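Red carpet coats at second-hand prices: what the labels tell you
30/05/2022

I have been buying used designer outerwear for eight years, mostly the long wool coats that turn up in street-style photographs each February and in resale listings a season or two later. These are my notes on three I have owned, with some remarks on cloth, lining and alteration.
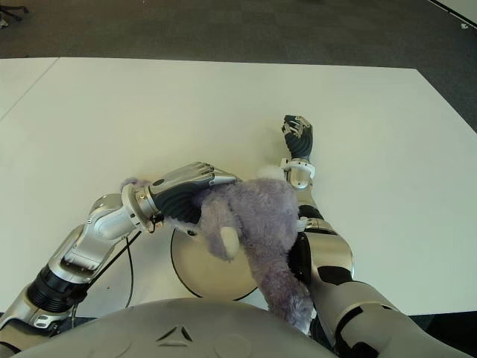

Cloth weight

Sellers rarely give the weight of the cloth, and photographs are no help. A coat that hangs well on an actor outside a hotel may be a light flannel chosen for the twenty steps between the car and the door. For daily use in a British winter I look for 500 grams per metre or more. Below that a single-breasted coat needs a jumper under it from November, and the front edge starts to curl within a couple of seasons.

If the seller is willing, ask for the weight of the whole garment on kitchen scales. It is a crude measure, as lining, canvas and buttons are all included, but two coats of the same length and size can be compared with it.

The Van der Linden

Double-breasted, camel, mid-calf. The composition label says wool with a small share of cashmere, and the cloth has the flat, brushed surface you would expect. It pills under the arms and where a bag strap crosses the shoulder. A fabric comb deals with this, used dry and always in the direction of the nap.

The shoulder is cut wide and dropped. This is the feature that photographs well and the one that cannot be altered at a sensible price. Taking in a dropped shoulder means removing the sleeve, recutting the armhole and resetting the sleeve head, and my tailor quoted more for that than I had paid for the coat. Buy for the shoulder. Sleeve length, hem and waist can all be dealt with later.

The collar is backed with felt. On mine the felt had been attacked by moths on one side only, and I had it replaced with a near match. With the collar down the repair does not show.

The Nuvero

Navy, single-breasted, with a hidden button front. This was the model that several fashion pages ran under the heading of quiet dressing, and resale prices rose accordingly. They have since dropped back to what I would call reasonable.

The construction is fused, with an adhesive interlining in place of sewn canvas. To test for this, pinch the front panel below the bottom button and pull the two faces apart gently. In a canvassed coat you can feel a third layer moving between your fingers. In a fused one you cannot. Fusing is acceptable if the coat has been kept away from high heat. Repeated dry cleaning can lift the adhesive and leave small bubbles on the chest, and there is no repair for that worth paying for. I have had mine cleaned once in seven years and otherwise rely on a brush and a damp cloth.

The lining is viscose. It split at the centre back vent, where the pleat had been sewn down too tightly. A new lining in cupro cost less than I expected and the coat is easier to put on over knitwear.

The Clarley

A wrap coat with a tie belt and no buttons. I bought it on the strength of one airport photograph and sold it the following winter. The cloth is double-faced, two layers joined by fine threads and finished by hand at the edges, so there is no lining at all. It is very soft and very warm for its weight.

It also will not stay closed. The belt slips on the loops, and when it is tied tightly enough to hold, the front gapes above the waist. I had a hook and bar added inside. This helped a little when standing and did nothing when walking. The person in the photograph was, of course, standing.

Check the edges before buying any double-faced coat. If the hand stitching has opened, the two layers separate and the edge turns wavy.

Storage

Broad wooden hangers, cotton covers, pockets emptied. I use Rirka cedar blocks and sand them lightly each spring to bring the smell back. Belts come off and are rolled, as a belt left in its loops drags on the side seams. Before any coat goes away I brush it, check under the collar and leave it hanging in the open overnight.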